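Section 6. When the gripper drops small parts (or won't let go of them)

I wrote this part after losing most of an evening in February to a Molus hand gripper that would pick up a sugar packet all day long and then fling anything flat and shiny across the room. If yours does that, start at step 1 and go in order. I skipped around the first time and paid for it!

CAUTION: Switch the handle off and pull the battery before your fingers go anywhere near the linkages. Mine closed on my thumb while I was poking at a pivot screw. The trigger remembers its last command if you kill the power halfway through a squeeze, and it will finish that squeeze when the power comes back.

1. Power off, battery out. Put the battery somewhere you can see it.

2. Open the jaws all the way by hand. They should move together and stop together. If one side gets there late, you've got a loose pivot, so go to step 5.

3. Wipe the ridged faces of both finger pads with a damp cloth (no alcohol, it makes the pads slick for days). Let them dry.

4. Put the battery back, switch on, and wait for 2 beeps. With the jaws open, lower them over a small flat test piece on a bare tabletop and stop before the pads touch down.

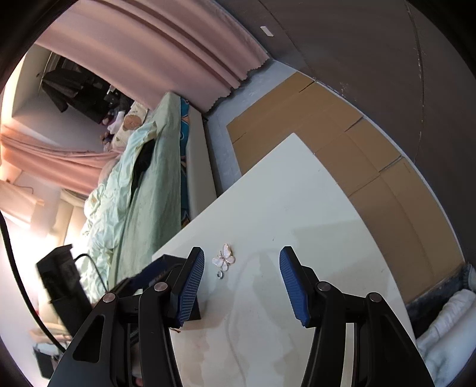 Now squeeze slowly. I mean really slowly, slower than feels natural. A healthy pair of jaws takes up the part evenly from both sides. A faulty pair shoves it sideways first, then pinches one edge, and off it goes. Wear glasses for this bit, please. Joelle Nimri took a jump ring to the eyebrow doing this test and she was standing a good way back.

5. If the part got shoved, power off, pull the battery again, and snug the pivot screws a little at a time, going back and forth between the left and right sides. Stop when the wobble is gone. If the linkage feels stiff you've gone too far, so back off a touch.

6. Open the settings page and look at Grip Limit. Ours had crept up to 1,266, and I still don't know how. Set it to 160 for jewelry-sized parts and save.

NOTE: Firmware dated before 2024-06-30 doesn't keep the new limit after a restart. Costel Milošević found that one after I'd blamed the screws for a week (sorry, screws). Update first, then set it again.

7. Repeat step 4. Try it at a couple of different angles too, as a bad pivot sometimes only shows up when the handle is tilted.

If the jaws close by themselves at any point, stop right there. Take the battery out, tag the handle, and send it to Teodora Golob at Sturnthorpe with the error log. Don't try it one more time to see if it does it again. I did, and that's how the thumb happened.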